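I gave up buying new clothes in November, and I'm still a bit surprised at how little I've minded. It started with a bag for the charity shop that never got there. It sat in the hall so long that I began pulling things back out of it and wearing them!

Varirbridge has three charity shops and a decent market, so I'm spoilt really. My favourite is the one behind the bus station, where the rails are in no order at all and you have to go through the lot. I once spent 90 minutes in there and came out with a lampshade.

Online is harder. I've been using Kodico, mostly late at night, which is a mistake (I searched for "brown jumper" and got 870 results, then sat up until one in the morning looking at cardigans). My rule now is that anything I like has to stay on the list for a week. Most of it looks daft by then – the yellow dungarees certainly did.

Washing is where I've come unstuck. I shrank a lovely grey Shboul cardigan by trusting the label, so all my knits get a cool hand wash in the bath now, then a roll in an old towel. And never on a hanger, unless you want shoulders like a coat stand. Moths are the other worry. I've tried cedar balls and lavender bags, and I think the freezer works best – a couple of weeks in a sealed bag, next to the peas.

I do love a jumper with a bit of pattern to it, and suns will win me over every time.
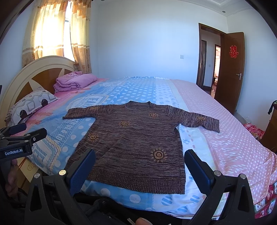
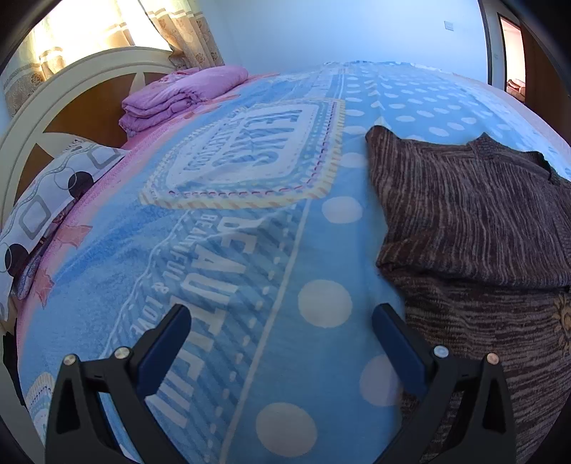
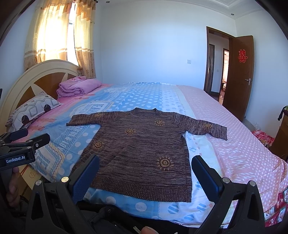

Page last changed: November, 9.40 pm

Next job is the sock drawer, which I've been putting off for ages. I've got over 600 metres of darning wool from a house clearance, all of it in green, so everybody's heels are going to match whether they like it or not. If you know a good way of doing toes, leave me a comment.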